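Llevo años peleándome con los cubiertos sueltos, y lo que mejor me ha funcionado es lo más tonto del mundo: una bandeja de metal y media hora con todo encima de la mesa del comedor. Nada de separadores caros ni de esos organizadores extensibles (tuve uno y se atascaba cada dos por tres).

Lo primero es vaciar el cajón entero. Pon un mantel que no te dé pena, porque salen migas de sitios increíbles, y echa todo junto en el recipiente, palillos, tenedores y lo que aparezca. Luego ya se va sacando por grupos.

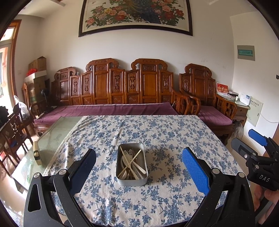
¿Se pueden guardar los palillos de madera con los cubiertos de metal?
Mejor aparte, porque la madera se raya con los tenedores y, si algo se guardó húmedo, coge olor enseguida. Yo los ato por parejas con una goma floja y los dejo en un vaso alto.

Mi orden para sacar las cosas es siempre el mismo: primero lo largo, que es lo que estorba, después las cucharas de cerámica y al final el metal. Las cucharas de cerámica se desportillan con mirarlas, así que esas van de una en una, ¡nada de cogerlas a puñados! En mi casa de Drornham rompí tres en una sola mudanza por ir con prisas, y todavía me acuerdo.

Mi vecino Bartosz Olszewski forra el fondo de la bandeja con un paño de cocina doblado. Al principio me pareció una manía, pero le copié y se nota muchísimo en el ruido (y en los golpes).

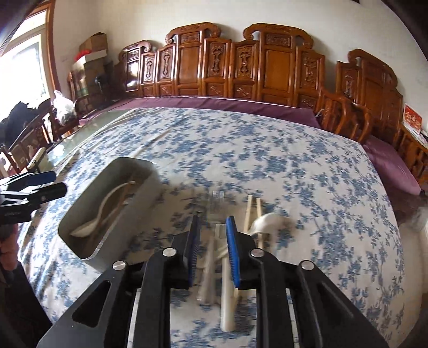

Una cuchara blanca y palillos, sobre el mantel de flores azules.

Cuando la bandeja se quede vacía, lávala con agua templada y unas gotas de jabón y sécala en el momento, que el acero guarda todas las marcas de cal. Si ya las tiene, un chorrito de vinagre, cinco minutos de espera y aclarar bien.

Y antes de devolver nada al cajón, pasa el aspirador con la boquilla fina por las esquinas. Yo repito todo esto en mayo y otra vez antes de Navidad, con dos veces al año me basta.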